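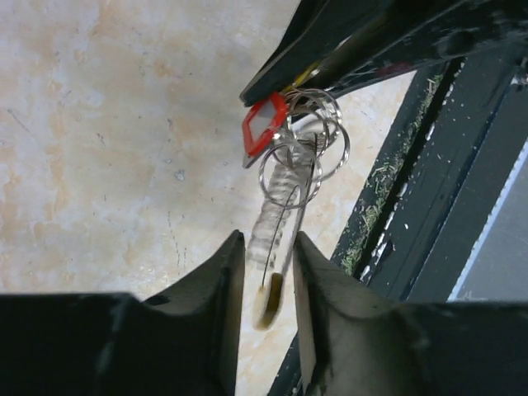 The problem is with the spare key set for the storage room at Khoo, second floor. The ring has become too full and the keys do not turn freely in the lock. On the bunch there is the red diamond tag with the pale label in the center, several split rings looped together, and the clear coil with the dark cord beside it. The small yellowish-brown tag hangs at the lowest end. When I try to open the door, the rings catch on each other and I must hold everything with my second hand.

Opened by: Nhung Nghiêm
Category: Keys and locks
Priority: Normal

What I have tried already: I shook the rings apart and pulled the coil straight. It helped for one day. On Saturday it was tangled again, and the storage room key was bent a little at the neck. I did not try to bend it back, I am afraid it will break inside the lock.

Reply from Hiếu Quách
Thank you Nhung. Please do not use the bent key any more. Can you tell me if the lock itself is stiff also with the other copy? The one in the Brorkelero cabinet should be straight.

Reply from Nhung Nghiêm
I borrowed the cabinet copy from Diễm Kiều. It goes in well and turns well. So I think the lock is fine and the problem is only our set.

Reply from Hiếu Quách
Good, then I will order a new copy of the key. The shop needs 2 working days. In the meantime please take off what you do not need. Which rings have no key on them?

Reply from Nhung Nghiêm
I checked at my desk. Two rings carry nothing, they only connect other rings. I was not sure about the coil, so I asked Dong-hyun Oh. He says it was for wearing the keys on the wrist when we did the inventory in June, and now it is not necessary. May I remove the cord too?

Reply from Hiếu Quách
Yes, remove both, but keep them in the drawer. The red tag must stay, reception looks for it when they sign the set in and out. The small tag I do not know. Lộc, is it yours?

Reply from Lộc Vũ
It belongs to the old padlock on the bicycle gate. We changed that padlock long ago. You can throw the tag away.

Reply from Nhung Nghiêm
Done. I used a coin to open the rings, my nails are too short for this. Now there is one big ring with the keys and the red tag. I returned the cabinet copy to Diễm at 7.

Reply from Hiếu Quách
The new key is here and I put it on the set. Please test it and write the result. The bent one I will keep, marked as not for use.

Reply from Nhung Nghiêm
Tested in the morning and after lunch. It opens with one hand, both times. I have also written the new key in the list at reception. You can close the ticket.

Status: Closed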